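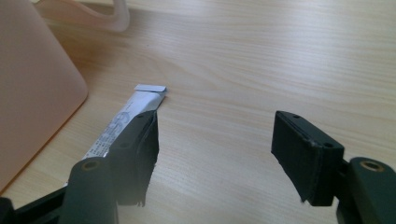 19 December 2022
Packing bench, demos for the Pirnico cell. Spent the morning on how to start a demo, which we still do differently from one person to the next. Aicha Kamel starts high and comes straight down. I tend to slide in low with the fingers already open. Both are fine for a person, but the Notalari software treats the approach as part of the job, so we need to pick one. Thin items are the hard case. With the slim packet lying next to the pink container, the left finger covers part of it well before you are in a position to close, and you end up going by feel. Agreed for now: start high, fingers open wide, come down with the packet in view as long as possible.

Up to 100 demos per item is what Helmy asked for. At our pace that is more than the week allows, so packets first, everything else when we can. Bad ones get deleted the same day. Last July we kept them all "to sort later" and then the sorting took longer than the recording had.

Talked with Thaddeus Ferreira at the break about who does this after January. Up to now it has been whoever had a quiet hour. He wants it on the rota as its own task, with people taken off packing while they do it. I agree. If you record between orders you rush, and the rushed demos are the ones we throw out. He also asked what happens to the late packing shift once the cell is running. I told him what I know: the Nindomura orders move to the cell first, and the mixed orders stay by hand. I don't have an answer past that and I said so. He will put it to management in writing and I'll sign it too.

Other things people raised:

Wrist gets sore after a long run. Aicha swaps hands every 20 demos. The software doesn't care which hand, so do that.

The experienced packers turn a packet over without thinking, to check the print. It isn't in the written steps for the cell. Either we demo it or the check moves to someone at the end of the line. Needs a decision before we record much more, or we'll be doing the packets twice.

New starters learn packing by standing next to somebody. If there are fewer people at the benches they'll need some other way in. No idea yet.

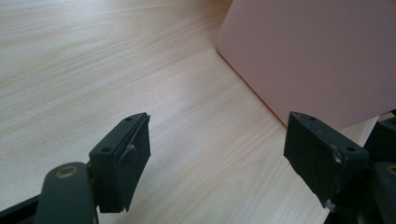 Fingers open over bare tabletop. Scuffed corner on the right finger, pad edge slightly lifted on the left.

Checked the fingers after lunch. I want the left pad looked at before the next long session, in case the edge catches on thin packaging. The scuffs on the right one I'm leaving alone. Spare pads should be in the drawer under the label printer. There were 3 listed and I could only find 2, so if you have one at your bench please put it back and correct the list.

To do:
Write up the start position on one page and tape it to the bench (me)
Ask Helmy if the turn-over check counts as a separate item (Aicha)
Draft rota with recording as its own line (Thaddeus)
Order pads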